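Serving area walk-thru, Saturday, before doors
Done by: Rokeya Roy
Second check: Barry Hulme (trays and cups only, he had to go at 2)
Copy to: Denise Hartley

OK = fine. FIX = needs doing before next service. N/A = not looked at or doesn't apply. Comments are mine unless it says Barry.

1. FLOOR AND WALKWAYS
Path from door to serving table clear - OK
Cords off the walkway - FIX. Same one as last month, needs a clip or tape or something. Mutua has the tape.
Floor dry, no grit - OK. Swept twice.
Mat by the door flat - FIX. Corner curls up. Flip it or toss it.

2. TABLES
Legs locked, all tables - OK. Pushed on every one.
Tops wiped and sanitized - OK. Used the Zillden spray, 60 seconds then wipe. Bottle is almost out.
Edges, no chips or splinters - OK
Weight not all on one end - OK
Nothing stored on top that belongs underneath - FIX. Stuff drifts up there all week. Pls put it back after.

3. TRAYS
Rims smooth, no cracks - OK
Sit flat, no rocking - OK for the ones out. Two in the rack do rock, pulled them, they're by the sink w a note on.
Gap between trays so you can get fingers under - OK
Corners clean (gunk gets in the round part) - FIX. Barry: "did three over again." Use the little brush, the sponge doesnt get in there.

4. CUPS AND MUGS
One kind of cup per tray - OK. Green left, blue w the yellow inside goes right.

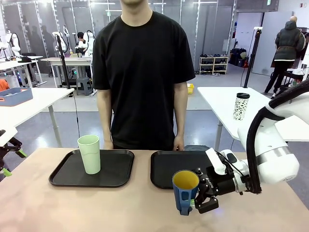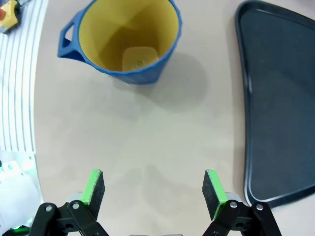
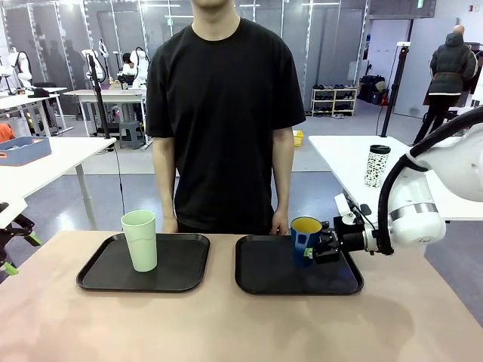
Rims, run a finger round, no chips - OK. Barry did all of these.
Handles tight, no hairline cracks - OK on the ones out. 1 in the back cupboard has a crack by the bottom of the handle, binned it.
Insides, no stains or film - FIX. Film on a few of the spares. Dishwasher is low on rinse aid I think. The Odia tablets leave it worse than the old ones did, can we go back?
Stored upside down on clean liner - FIX. Liner is gross. Replace not wash.
Enough for a full sitting - OK. 32 clean and ready, spares on top of that.
Own drinks kept away from serving trays - OK. Reminder anyway: your own tumbler doesn't go on a tray, ever. It ends up in the wash and then I get the phone call.

5. HOT DRINKS
Urn lid latches - OK
Urn cord, no nicks - OK
Urn tap drips - FIX. Slow drip, put a bowl under for today. Denise, this is the Sarkik one, is it still under warranty? Receipt should be in the blue folder.
Warning sign up by urn - FIX. Fell off again. Taped it but its not great.
Kids cups filled at the counter only - N/A, no kids session today

6. CLOTHES AND HANDS
Closed shoes - OK
Sleeves short or rolled - OK
Rings, watches off for serving - OK after I asked
Hand soap and towels stocked - OK soap. FIX towels, last pack open.

7. EXITS, FIRST AID
Both exits open from inside - OK
Extinguisher tag in date - OK
First aid box - FIX. No burn gel, 2 bandaids left. With an urn in the room that's the one thing we need!! Mutua said he'd pick some up on the way in, please check he did.

TO DO, who
Burn gel, bandaids - Mutua Rashidi, today
Cord on walkway - Mutua
Urn tap / warranty - Denise
Cup liner, towels, Zillden refill - me
Tray corners - whoever's on wash up, 7 pm
Rinse aid - Barry knows which one

Denise, can you intial the urn line when you've seen it. Sheet goes back on the hook inside the cupboard door, not on the fridge.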